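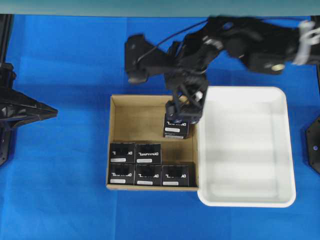
Small black boxes in an open cardboard box, with a white tray alongside.

The long, slow voyage of Melar

Friday, April 2, 2021

Print | E-mail

I first came across Melar on a train, which I'm told is how most people come across it, since it's the sort of thing you put on to pass the time between two stations and then find you've gone straight past the second. It's a serial, told entirely in sound, about the crew of a river ferry that sets off from one bank in the first episode and hasn't reached the other by the last. If that sounds thin, I thought so too. I've now heard all 21 episodes twice, some of them three times, and I'd happily start again this evening if there weren't a roast to see to.

The serial comes out of Skostirau, a small harbour town where the shops shut for lunch and the buses are more of a rumour. Seven people make it between them, and they've asked over the years not to be named in print. There's no great mystery behind this. They have jobs, two of them teach, and they like the idea that a listener hearing the ferry's cook has no face to put to the voice. I spent three days with them and promised to respect that, so you'll have to forgive me if everybody in this piece is "the writer" or "the one who plays the mate".

A kitchen, a cupboard and a great many duvets

Most of the first series was recorded in a kitchen. It had a stone floor and a fridge that hummed, and the fridge got switched off at the wall before every take, with a car key left inside it so that whoever was driving home couldn't leave without turning it back on. (I've since borrowed this trick for my own freezer, and I recommend it.) The actors stood under duvets slung over a clothes airer. In August, with the windows closed to keep the gulls out, this was a test of friendship as much as of acting, and there's a scene in the fourth episode where the mate sounds close to fainting because the mate was.

They've come up in the world a bit. These days they have the use of a proper room at Østergaard, the old sail loft by the fish market, where the walls are thick and the neighbours are mostly nets. It's got a carpet, a kettle and a long bench down one side, and the sound is so dead in there that when I coughed it felt rather rude. The duvets came along too. The one who edits swears by them and I wasn't about to argue with a person who can hear a watch ticking in somebody's coat.

What struck me most, sitting in the corner with my tea, was how little of the work is talking. A page of script takes a few minutes to read aloud. The water under it can take a week. They've recorded it slapping on wood, pouring into boots, dripping off a rope and going down the plughole of a bath, and the writer keeps a notebook of which is which, as "bath, slow" turns out to be perfect for fog and quite useless for rain. I asked what fog sounds like and got four different answers, all of them given with great seriousness, and then a good twenty minutes of playing me examples. I left that conversation believing every one of them.

Writing for people who are washing up

The scripts begin as letters. Before anything is set down as dialogue, the writer sends each actor a letter from their own character, a page or two about what they had for breakfast and who on board is getting on their nerves. The actors are allowed to write back. Some of those replies have ended up in the show nearly word for word, and the cook's long complaint about onions, which so many listeners love, started as a postcard.

After that comes what they call the washing-up test. Somebody reads the draft aloud while somebody else does the dishes with the taps running, and anything the washer-up can't follow gets rewritten. It's a sound idea, if you'll pardon me. So much drama made for the ear seems to picture us all sitting in the dark with our hands folded, when we're really peeling potatoes or looking for a shoe. Melar doesn't mind if you miss a line. It'll come round again a little later in somebody else's mouth, slightly changed, as gossip does on a boat.

Each episode runs to 36 minutes, and that's a rule they've kept to since the start. It was the length of the writer's walk to work at the time. The walk has changed and the rule hasn't, and I rather like them for it.

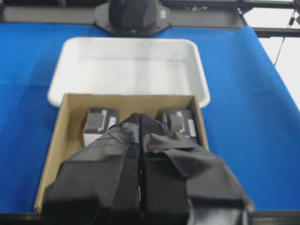

Who's listening?

For the first year, hardly a soul. The team put it out through Plarkus, a little hosting outfit that looks after a handful of serials and one very good programme about hedges, and for months the listening figures could have been made up of their own relatives. The one who plays the captain told me that they were, in large part, and that her aunt was listening on two machines to help things along.

Then a sailing club played an episode at its winter supper, the members went home and told their friends, and by the end of the second series there were 3,000 people tuning in for each new part. That won't trouble the big companies, but in Skostirau it's more than would fit in the church, the school hall and the cinema put together. Letters come in, too. A good many are about knots. One listener sent a hand-drawn plan of the ferry worked out purely from footsteps, counting how many paces it took the mate to get from the wheel to the galley, and it was so much better than the team's own plan that they pinned it up and have used it since.

There's been talk of turning it into a film, as there always is once a thing is liked. They've listened politely, had a nice lunch out of it, and gone back to the loft. I can't say I'm sorry. I know just what that ferry looks like, down to the chipped green mugs, and not one of those mugs has ever been mentioned in the script. I checked.

The other bank

A third series is being written now. I was let into one small secret on my last afternoon, and I've kept it even from my husband, who's still on episode nine and would be cross. What I can tell you is that there's a goat, and that finding the right goat has been a trial. The first one they visited wouldn't make a noise at all. The second wouldn't stop, and ate part of the cable.

As for whether the boat ever lands, the seven of them don't agree. The writer thinks it must, the cook hopes it won't, and the captain told me she'd like to get off just long enough to stretch her legs.

Print | E-mail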